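# Cómo presupuestar una celda robótica pequeña para desmontar ordenadores (sin quedarte a medias)

Actualizado el 16 de octubre de 2018

Si has llegado hasta esta guía seguramente ya tienes medio convencido a alguien de que tu taller necesita un brazo robótico. ¡Enhorabuena! Ahora toca la parte que a mí más me gusta, aunque suene raro: la hoja de cálculo. Todo lo que sigue sale de nuestro propio proyecto de desmontaje de torres de sobremesa, que en las hojas internas se llama Senov, y de unos cuantos errores de compra que cometimos en marzo y que todavía me duelen un poco.

## 1. Escribe la tarea antes de mirar catálogos

Una frase, con verbo y pieza. «Sacar los módulos de memoria de una torre tumbada» sirve. «Automatizar el reciclaje» no, con eso no se puede pedir ni una oferta. Nosotros empezamos con 6 operaciones y al final presupuestamos solo las que se hacen con la caja abierta y apoyada de lado, porque el acceso desde arriba simplifica muchísimo la elección del brazo.

Apunta también lo que hay alrededor de la pieza: jaulas de discos, mazos de cables, pestañas de plástico. Cada obstáculo te resta espacio para la pinza, y ese espacio se paga (en alcance, en dedos especiales o en horas de programación).
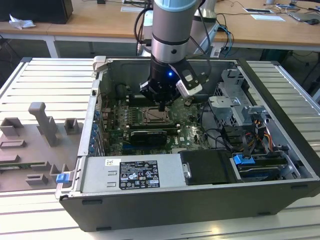
Con la tarea escrita ya puedes medir. Coge la torre más alta que vayas a procesar, túmbala sobre la mesa y mide desde el tablero hasta el borde superior. Suma la longitud de la pinza, la del módulo de cámara si sobresale y un margen para retirarse sin rozar nada. Esa cota vertical nos descartó el primer modelo que nos ofreció Lomberg, que sobre el papel parecía perfecto y era más barato.

## 2. Divide el presupuesto en partidas

Ilir Perić, que lleva nuestras compras, insiste en que el brazo no pase nunca a la hoja como «robot» a secas. Tiene toda la razón. Estas son nuestras partidas:

| Partida | Qué incluye |
|---|---|
| Brazo | Manipulador, controlador, consola, transporte |
| Efector | Pinza, dedos de repuesto, puntas |
| Visión | Cámara, soporte, cable, licencia |
| Mesa | Perfil de aluminio ranurado, patas, tornillería |
| Utillaje | Piezas impresas en 3D, filamento, rediseños |
| Puesta en marcha | Formación, seguridad, horas propias |

El utillaje merece línea propia. Una bandeja impresa cuesta poco, pero vas a imprimir varias versiones, y cada una se lleva una tarde de alguien. Nosotros reservamos 300 euros para material y nos pareció exagerado hasta la tercera revisión.

Para la mesa, mi consejo entusiasta es el aluminio ranurado. Puedes mover topes y fijaciones cuando cambias de modelo de torre sin taladrar nada, ¡y se nota desde la primera semana!

## 3. Pide ofertas comparables

Manda el mismo documento a todos los proveedores. El nuestro ocupa una página y pregunta esto:

- plazo de entrega con el controlador incluido
- carga útil descontando pinza y cámara
- precio de un juego de dedos de repuesto
- cables de la muñeca: ¿vienen montados o los pone el cliente?
- formación incluida y número de personas
- coste de la visita técnica fuera de garantía

Atanasov contestó a todo en el mismo orden en que se lo preguntamos (qué alegría de correo). Rirnitz nos mandó un catálogo completo y hubo que perseguir los datos por teléfono, aunque luego su soporte de cámara resultó ser el que mejor encajaba. Así que no descartes a nadie por la primera respuesta.

## 4. Haz una prueba con tu propia pieza

Antes de firmar, pide una sesión con una torre tuya, de las normales, con sus cables y su polvo. Las piezas de demostración suelen estar limpísimas. Lleva una lista de puntos que la pinza tenga que alcanzar: zócalo del procesador, ranuras de memoria, tarjeta gráfica, jaula de discos. Que el brazo se coloque sobre cada uno y mira por dónde pasan los cables de la muñeca.

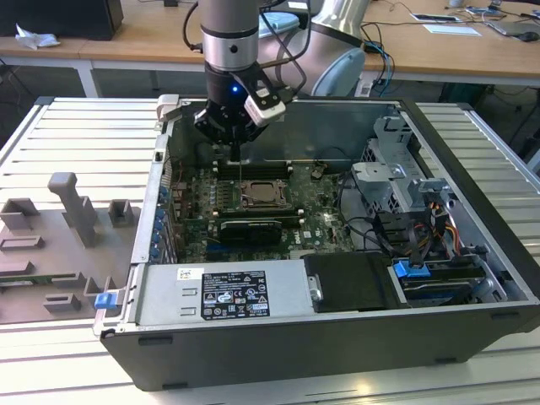 *Pinza con sensor o cámara lateral sobre la placa base; a la izquierda, el utillaje gris impreso en 3D.*

Anota cada punto con una de estas tres marcas: llega, llega girando la torre, no llega. Lo de girar la torre parece un detalle menor, pero si lo haces a mano te cambia el cálculo de horas, y si lo automatizas te aparece una partida nueva.

## 5. Calcula el margen y reparte los pagos

Nosotros dejamos un 35 % sobre la suma de utillaje y puesta en marcha, y un 5 % sobre el brazo, cuyo precio ya está cerrado en la oferta. Aplicar el mismo porcentaje a todo infla la cifra donde no hace falta y se queda corto donde sí.

En cuanto al calendario, pide primero la mesa y el brazo. La pinza puede esperar hasta que hayas repetido las medidas con el brazo ya atornillado. Los dedos de repuesto, en cambio, inclúyelos en el mismo pedido que la pinza para ahorrarte un segundo transporte.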